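Plutis: moving the planner out of the control loop
09/06/2023

I spent most of this week pulling Plutis apart. It is the software that runs our two-arm bench at Stasthorpe, and until now the planner and the joint controller shared one process. When the planner stalled on a cluttered table, the controller stalled with it.
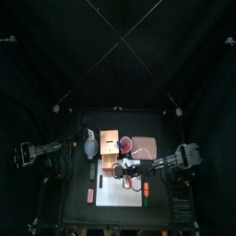 The controller now has its own process at 300 Hz and reads setpoints from a ring buffer. The planner fills the buffer at 30 Hz. If the buffer runs dry, the controller ramps both arms down to a hold over 225 ms. Myrto Deligiannis wrote the ramp, and I have only changed the jerk limit.

Perception was the harder part. The wrist cameras have the fingers in view all the time, and the old mask was a fixed polygon that took no account of how far they were open. I now render the mask from the joint state.

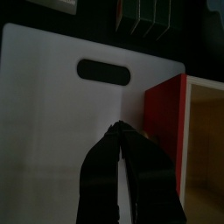 Wrist view, fingers together in front of the white board.

With the new mask the depth filter stops treating fingertips as part of whatever is behind them. It still does badly on anything clear or shiny, and I have left those to the fixed cameras for now.

Arm-to-arm collision checking is the same code as in February. It uses capsules for the links and one box per gripper, padded for the wrist camera.
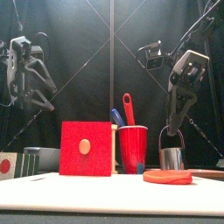 The padding costs us some reach over the middle of the table. Visser's library would let me swap the box for a convex hull, but it wants its own scene graph and I don't want to keep two in step. A test log of 1947 planning calls is in the repo if anyone at Hurport wants to compare timings.

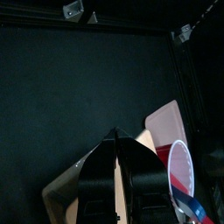
Still to do

Timestamps on the wrist stream are taken on arrival, so the rendered mask lags when the wrist moves fast. They need to come from the driver. After that, the config loader, which still accepts a missing joint limit without complaint.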